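Plunora Desk Organizer, Black — Review
Posted 7/21/18 by Pascal Bouvier

Score: 7 out of 11 on my usual desk-accessory checklist

The Plunora is a small compartmented organizer sold in one size and one color. I bought mine at full price from Frei in November and have used it daily on a work table, next to a lamp and a plant. Contents: red-handled scissors, yellow pencils, a pad of sticky notes.

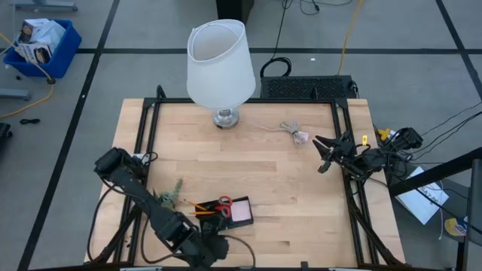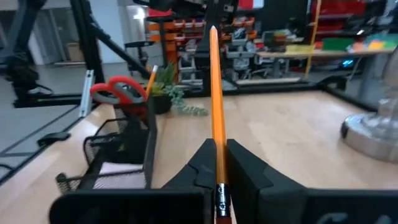

Construction. The body is a single unit with nothing to assemble. Joints between the compartments are smooth on the outside and slightly rough on the inside, where you only feel them when wiping out dust. I found no sharp ends. The finish has held up at the rim, which takes most of the contact.

Capacity. Standard pencils stand up with room to spare and lean to whichever side has space. Scissors fit blades down, but a long pair makes the whole thing top-heavy. With only scissors and two pencils loaded it stays put. Add a steel ruler and a light knock will tip it.

The note compartment is the weak point. It accepts a square sticky pad, and getting a single sheet off without lifting the pad takes two hands. When the pad runs down to its last sheets it slides forward. A folded index card behind it fixes this.

Stability on wood is fair. There are no feet, and the base will mark a soft finish if dragged. I added three felt dots. Plunora should include them at this price.

Cleaning. Pencil shavings and eraser crumbs collect in the corners. Compressed air clears most of it; a dry paintbrush gets the rest.

Comparison. The Troltora tray I used before is wider and cheaper, but pencils lie flat in it and roll under everything else. The Buswood caddy is heavier and does not tip — it also takes up almost twice the space.

Recommended for light loads. Buy the felt dots separately.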